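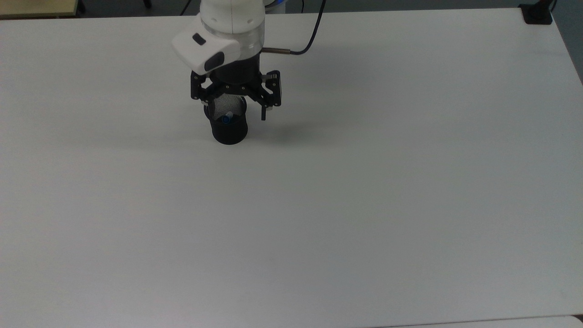

I went to the Plonitz open afternoon on a Thursday in November, mostly on the strength of one sentence in the invitation. It said the group had "a method that lets an arm recover from its own mistakes without being taught what a mistake is." I've been to a fair number of these afternoons over the years, first as somebody who bought packing equipment and later as somebody who writes about it, and a sentence like that usually means a nice video and a bad sandwich. The sandwiches were fine. The rest needs more explaining.

Plonitz is a small robotics group with two rooms above a print shop in Mudgway. You sign in at a desk on the ground floor, then take the stairs (there's a lift, but it was full of flattened boxes). About half of the visitors seemed to be students. The others were from warehouses and from one kitchenware distributor, and there was a pair from the local council who left before the questions.

The method is called Evatine. I'll describe it as it was described to us, then get to what bothered me.

Most of these arms learn from people. A person steers the arm through a job many times, the recordings go into a model, and the model tries to do likewise. The trouble is well known: the people steering are good at it, so the recordings are full of clean runs, and when the arm ends up a few centimetres off from anywhere a person would have taken it, the model has nothing to go on. It freezes, or it carries on as if all were well. The common cure is to record people fixing bad situations on purpose. That takes time, and you only cover the bad situations you thought of.

Evatine skips that. During training the software takes a clean recording, picks a point somewhere in the middle, and plays the motion backwards from there with a small random nudge at each step. The nudged path is then flipped around again and treated as one more good recording, one that starts somewhere odd and ends up back on the proper route. The claim is that you can get a great many "recoveries" out of a few clean runs, at no cost in human hours. They started with 1,174 recordings of tabletop jobs, nearly all of them picking up, moving and setting down everyday containers and small items.

It's a tidy idea, and I can see why reviewers might like it. My problem, which I raised and which I don't think was properly answered, is that a lot of things don't run backwards. An arm moving through empty air does. A cup that tips over and spills its contents doesn't. If you reverse a recording of a gripper letting go, you get a gripper closing on an object that happens to be sitting in just the right place, and that is the one piece of luck a real recovery can't count on. The presenter agreed that contact was "the interesting part" and said the nudges are switched off whenever the gripper's force reading crosses a threshold. So the method makes up recoveries for the easy stretches and leaves the hard stretches as they were. I wrote that down and underlined it.

The demonstration was in the second room. White arm, white table, black two-fingered gripper, and a black mesh cup of the kind people keep pens in, with a small blue-and-white item inside. The job was to pick up the cup, carry it across, and set it down without losing what was in it. I was glad to see something in the cup. An empty one would have been easier and would have told us less. Mesh is also a decent choice of wall, as you can see through it and so can the camera, and I'd expect that to cause some confusion about where the surface is. I asked whether they'd found that. The answer was that they hadn't tested it against a solid cup, so they couldn't say.

We saw 16 runs. The arm moves slowly, slower than a bored teenager would, and low over the table. In most of the runs it did what it was asked. In two of them it set the cup down on a tilt, and the cup rocked and settled by itself, and both were called successes. I'd have called them something else. In one the grip went on too high, the arm paused, backed off a little and came down again in a better place. That got a small round of applause and it was the only thing I saw all afternoon that looked like the sentence in the invitation.

I'd have enjoyed it more if I'd known what the ordinary version would have done in the same spot. There was no side by side. The same arm with the same recordings and Evatine turned off was running, we were told, on "the other setup," and the other setup wasn't on show. Without it, a pause and a second try could have come from the new method or from the old one having a good day. Clean recordings do contain hesitations. People steering an arm back off and try again all the time, whether or not they've been asked for perfect runs.

There was a handout with results. It gives a success rate for each of 9 jobs, with and without the method, and the gap is in the right direction on all but one. The exception is stacking, which got worse. When I asked about that, the presenter said stacking was "mostly contact," and I felt the underlined note in my pocket get a bit heavier. The handout doesn't say how many runs sit behind each figure. Someone from the kitchenware outfit asked before I could, and was told it varied by job and would be in the paper.

I also asked who decides what counts as a success. A person does, standing beside the table with a tablet, and that person knows which version is running. It isn't cheating, and plenty of groups work that way, but it's an easy thing to fix. Cover the label on the screen and swap the order around. The presenter said they would look at it.

Credit where it's due, though. They let us stay in the room for the whole run, including the tilted ones, and didn't edit anything out. They let one of the students choose where the cup started, within a taped-off area on a printed sheet she was handed. They gave straight answers about cost: the extra training adds part of a night on the machine they already have. And when the force threshold came up a second time, they said it had been set by hand, by trying values until one looked right. I've heard that same step described elsewhere in much grander words.

The last half hour was given over to Braltow, the firm that's paying for part of the work and hopes to use it for returns sorting. Their talk was the weakest of the day. It jumped from cups on a table to mixed parcels on a belt in one slide, with no mention of what happens when two items touch each other, or when a bag slumps. I sorted returns for one summer a long time ago, and almost everything that goes wrong goes wrong in contact: stuck tape, a lid that comes away in your hand, a box that's heavier at one end. Evatine, by its authors' own account, has its hands in its pockets for that part.

So would I go again? Yes, if the other setup is running next time. I'd like to see both versions started from the same bad grip, several times over, with the person holding the tablet kept in the dark. I'd like to see the cup swapped for a solid one, and then for something soft. If the pause and second try turns up on one side and not the other, I'll write that up happily.

For anyone thinking of going to the next one: parking behind the print shop is for tenants only and they do check. The bus from Mudgway station stops across the road. Questions were supposed to end at four and ran on until twenty to five, so don't book anything tight afterwards. Bring a jumper, as the second room is kept cold.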